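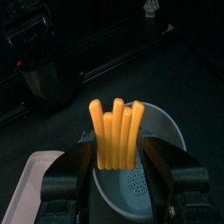
Jondley is looking for two part-time assistants for the table room in our Kang building, beginning in November. The work is to prepare small things for serving, to put them into bowls and on plates, and to bring the table back to its first condition after every round. It is quiet work and needs patient hands. The orange sticks, for instance, are kept together upright as a tight bunch, with the lower ends even and the rounded tips at different heights, and the round light gray bowl has its place close to them. A person who likes to do such a thing properly will feel comfortable with us. A person who wants to finish it quickly will probably be unhappy after the first hour.

What you will do

You set out the table in the morning after a printed list. The list says which bowl, which pieces and on which side. During the round you stay near and wait until the coordinator asks you to reset. Then you sort the pieces, wipe the surface, and set out again. One round takes 12 minutes or less, and a usual shift has 14 rounds, with a long break in the middle. At the end you wash the bowls, put the pieces back in their boxes and write in the notebook what is missing or damaged. Please write also small damages. A scratch on a bowl is interesting for us.

From time to time we change the set. The one called Brusov has many small lids and takes longer, so we plan fewer rounds for it. You will be shown every set before you work with it alone.
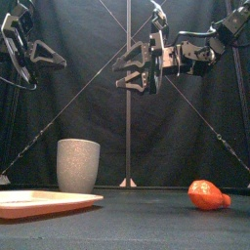
The table room, with the black backdrop and the thin metal pole at the back of the table.

The room

The backdrop hangs down to the table and must stay in its position. Wrinkles in it are no problem, please do not try to pull them flat. The pole also stays where it stands. Bags, coats and drinks are left on the shelf in the corridor. We ask for clothes without long loose sleeves, and for rings and bracelets to be taken off before the shift. There is a small kitchen next door, where you may eat and make tea.

Who can apply

You do not need a diploma or former experience. People who have worked in a kitchen, a shop or a kindergarten have done well with us, but so has a retired piano tuner. Necessary is that you can stand for a part of the shift (a high stool is available), see small differences in color and position, and read a list in English. Your English does not have to be perfect. If you are color-blind, please tell us and we will look together which sets are suitable.

You must be 18 or older and have the right to work here. We cannot help with a visa, unfortunately.

Hours and pay

Shifts are in the afternoon, from 1:00 to 5:30 p.m., and each assistant has 13 hours in a week as average over the month. The pay is $30 per hour, also for the training. Travel costs are not paid. The contract goes first for one season and can be made longer if both sides wish it.

How to apply

Write to Carleen Rewi, who coordinates the table room, through the contact form on the Jondley page, and choose "Table room" as subject. Please include:

your name and a telephone number
the afternoons when you are free
a few sentences about some work you have done with your hands, paid or at home

A photograph of yourself is not wished. A résumé is welcome but one page is enough. We read the letters in the order in which they come, and invite suitable people for a trial hour, which is paid the same as a normal hour. In the trial hour you set out one table after the list and reset it two times. Mistakes in the trial are expected.

Persons who worked with us last year in the Notik project can skip the trial hour. Please mention it in the letter, and also if your telephone number has changed.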